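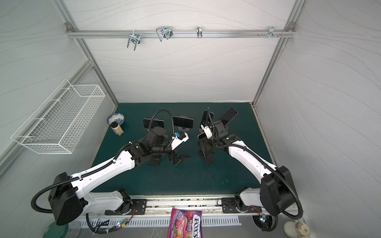

1/ OK so I promised you all the blue thread back in April and then I got distracted by dragons. Tonight we're doing blue. Specifically, why Mary is nearly always in a blue cloak in old paintings, and why that cloak so often looks kind of black or gray now. Grab a snack.

2/ You've probably heard the short version. The best blue was ultramarine, it was made from a stone called lapis lazuli, the stone came all the way from what's now Afghanistan, and it cost a fortune. So painters saved it for the most important person in the picture. That's true as far as it goes! But I think it skips the fun part.

3/ The fun part is the paperwork. Some contracts for altarpieces spell out the blue. They'll say which figure gets the good stuff, and sometimes how much per ounce the painter has to spend on it. Imagine hiring someone to do your kitchen and writing down the price of the paint on just the one wall your neighbors can see.

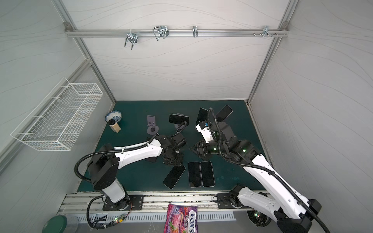 4/ And people did cheat, or at least got thrifty. There was another blue called azurite, a lot cheaper, a bit greener. You'd lay down a nice thick coat of that and then put a thin coat of ultramarine over the top. From the church floor, by candlelight, who's going to know?

5/ I got to see one of these up close last year at the Lovonen, the little museum in Staluton that I will not shut up about. They have a Virgin and Child on panel, 22 inches tall, no artist's name, and somebody had cleaned half the cloak. HALF. You could see the line where they stopped. One side was this deep, bright, almost buzzing blue, and the other side looked like a wet sidewalk.

6/ Geetha Krishnan was giving the tour that day and she let me ask way too many questions (sorry, everyone else on the tour). She told us the dark side was mostly old brown varnish, plus a lot of candle soot. The color under it was fine. It had been fine for hundreds of years, just sitting there.

7/ But it isn't always fine, and I found this out from her too. Ultramarine can go pale and blotchy in oil paint. People used to call it "ultramarine sickness," which sounds like something sailors get. As far as I understand it, they still argue over exactly why it happens.

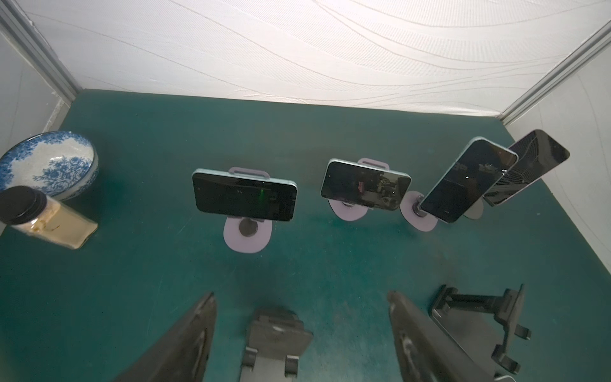

Azurite has its own problems. It can look a lot darker over time as the oil and varnish around it change, and that's one reason you get those Marys in a cloak that reads as plain black on your phone. If you zoom in on a fold you can sometimes still find a little blue hanging on.

8/ Somebody always asks whether blue "means" heaven, or purity, or royalty. Maybe? In Byzantine art she's often in a purple-ish or dark blue robe, and the imperial link there seems pretty solid to me. Later on in the West I suspect the meaning and the price got all tangled together. You give her your best color, then people get used to it, then it has to be that color.

9/ She's not ALWAYS in blue, by the way. I've got three favorites where she isn't: one in white with gold all over it, one in red head to toe, and one in a green lining so loud it steals the whole painting. I'll post them once I find where I saved them - my folders are a mess.

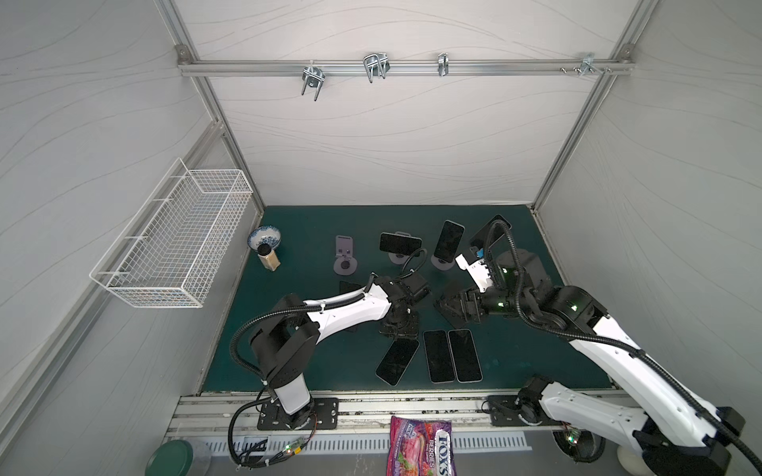
Mesh basket up on the left wall, phones on the mat.

10/ Two books if you want more. The one I read first is the Shibata, which is short and mostly about pigments and trade. The Wollov is a brick and the footnotes go on forever, but it has translated contracts in the back and I read those for fun, so make of that what you will.

11/ Next thread is probably gold leaf, unless you'd like me to do the weird babies. Vote in the replies!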